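**Riviere Adds Live Feeder Cricket Line for Reptile Keepers**

SKAMLOW, December 9, 2021 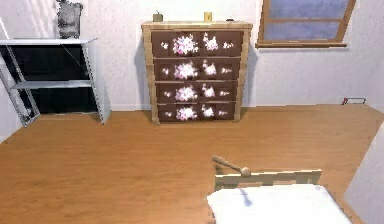

Riviere, a supplier of live foods for pet reptiles and amphibians, has begun selling banded crickets under the name Nido. The crickets come in 3 sizes and are packed in tubs of 42 or boxes of 551.

The company tested the line with keepers of leopard geckos and bearded dragons in October. Changes made after the test include a deeper tub and a second feeding slot in the lid.

"Small keepers kept telling us they were buying more crickets than one gecko could eat," said Katherine Ayala, sales manager at Riviere. "The small tub is meant for them."

Nido crickets are raised on wheat bran and carrot at the company's Skamlow site. Breeding manager Sylvain Coste said the building now holds more than 3,000 egg trays.

Each order ships with a care sheet on feeding, watering and dusting with calcium. Nido crickets are sold directly by Riviere and through Riria pet stores.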